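The listing said spellbook, used, some water damage, 30 dollars, pickup only in Flerley. No returns. I'd already sold the couch and the bike that week so I had the cash in my sock.

Seller wanted to meet behind the tire place. Fine. Seller had a hood up and smelled like burnt sugar and wouldn't count the money, just weighed it in one hand.

"You have an affinity?"

"For what?"

"Never mind. Don't read page 47 out loud."

Then gone. Not poof gone. Walked to a bus.

So I went home, and read page 47 out loud.

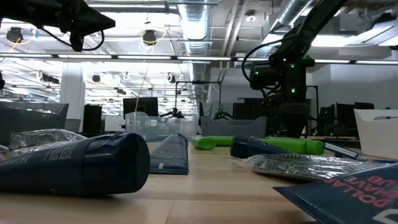
Filed under: Short Fiction / Magic for Sale, part 2

Nothing happened for a minute. Then the kettle in the next apartment screamed and the lights went the color of weak tea. Something sat down on my bed. I heard the springs.

"You're not the Ovonby witch," it said.

I said no. I said I did data entry.

"Hm." The springs again. It was heavy, whatever it was, and I couldn't see it, only the dent in the blanket. "She sold me? For how much."

I told it 30 dollars.

Long quiet. I have had breakups less awkward than that.

It said its name was Ji and it was a bound spirit of the second rank, and it had drowned a fleet once, and raised a wall of fire at Hondis that burned from Friday until the first snow. And now 30 dollars. Pickup only.

"I could of offered more," I said. "She didn't ask for more."

"What do you want, then. Quickly. They all want something."

Rent. I wanted rent. It was 1312 and I had the sock money, minus 30, and the end of August was right there. But you don't say that to a thing that drowned a fleet. I tried to think of something bigger. Couldn't. My whole head was just the number.

"1312 dollars," I said.

The dent in the blanket got deeper, like it was leaning in.

"Gold?"

"Check is fine."

It laughed so hard the window cracked, top to bottom, and I thought, great, there goes the deposit. Then it told me the terms. Ji doesn't make money. Ji makes storms, shields, the one bolt of light that goes through stone, and under the right moon a kind of soup. If I wanted rent I'd have to sell one of those to somebody.

So that was my week. Typed the ads at work with the window shrunk down small. Weather, custom, one day only. Shield, fits most adults. I got eleven replies and nine of them asked if it was still available and then never wrote back.

The tenth was a farmer out past Flerley who wanted rain. We took the bus. Ji rode in the seat next to me and a woman tried to sit there and got up again very fast, rubbing her arm. The farmer had no hat and one dead field. I opened the book on the fence post and read what Ji told me to read, and my teeth hurt, and the sky came down like a curtian.

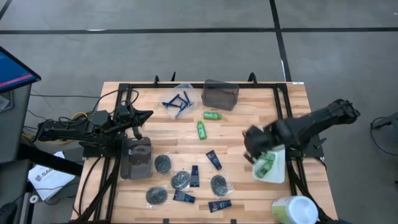

Magic for Sale, part 2. Next part goes up Friday.

He paid me 400 and a bag of onions. Ji was insulted about the onions but ate them all, skins too, I heard it going on in the dark.

The eleventh reply I'd been putting off. No greeting, no name. It said: I see you are using my book. I would like it back. I will give you 60.

Same burnt sugar smell, and I swear it was coming off the phone.

"Don't," Ji said.

"It's double."

"She'll put me under the lake again. You don't know what it is, under there. Eels – and the cold – and the same psalm going around and around."

I sat there with my thumb over the button. Nine hundred and twelve dollars short. Four days. The crack in the window whistled a little when the wind got up, and Ji didn't say anything else, didn't even breathe, if it breathes.

I wrote back that it was sold.

Then I turned off the phone and we both looked at the door, me and the dent, and after a while the knob got warm enough that I could see it glow.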